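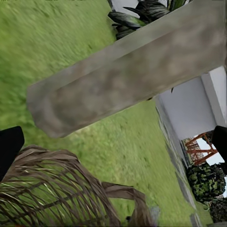
Grünfläche mit Stein- oder Betonbalken (Computerdarstellung)

Prüfliste Wertstoffsammelplatz Saithong
Begehung: 23. März
Prüfer: Wayne Gosselin
Betreiber: Estis
Entleerung: Esico

Bewertung: i. O. = in Ordnung, M = Mangel, n. g. = nicht geprüft

1. Zufahrt und Stellfläche

1.1 Zufahrt für Sammelfahrzeug frei: i. O.
1.2 Belag tragfähig, keine Absenkungen: M
Bemerkung: Absenkung vor Stellplatz 19, Wasser bleibt stehen. Ausgleich mit Kaltasphalt bis zur nächsten Begehung.
1.3 Rangierbereich markiert: i. O.
Bemerkung: Markierung an der Nordseite abgefahren, noch erkennbar.

2. Behälter

2.1 Anzahl laut Bestandsliste (27): i. O.
2.2 Deckel schließen vollständig: M
Bemerkung: Zwei Restabfallbehälter mit verzogenem Deckel. Austausch bei Pledo angemeldet, Liefertermin offen.
2.3 Feststellbremsen wirksam: i. O.
2.4 Fraktionen beschriftet: M
Bemerkung: Aufkleber Altpapier fehlt an einem Behälter. Nachgeklebt, erledigt.
2.5 Füllstand unter Oberkante: i. O.
Bemerkung: Glas mehr als 20 cm unter Einwurf. Leerungsintervall beibehalten.

3. Hygiene und Entwässerung

3.1 Keine Beistellungen neben den Behältern: M
Bemerkung: Sperrmüll an der Rückwand, Abfuhr durch Esico beauftragt.
3.2 Bodenablauf frei: i. O.
3.3 Schädlingsbefall: nicht festgestellt
Bemerkung: Köderstationen n. g., Schlüssel lag nicht vor.

4. Brandschutz und Beleuchtung

4.1 Abstand zur Fassade eingehalten: i. O.
4.2 Feuerlöscher, Prüfplakette gültig: i. O.
Bemerkung: Plakette läuft im Oktober ab.
4.3 Beleuchtung mit Bewegungsmelder: M
Bemerkung: Nachlaufzeit zu kurz. Einstellung durch Estis.

Ergebnis: Betrieb ohne Einschränkung zulässig. Offene Punkte 1.2, 2.2, 3.1 und 4.3. Punkt 3.3 ist mit Schlüssel nachzuholen und gesondert zu protokollieren.

gez. Gosselin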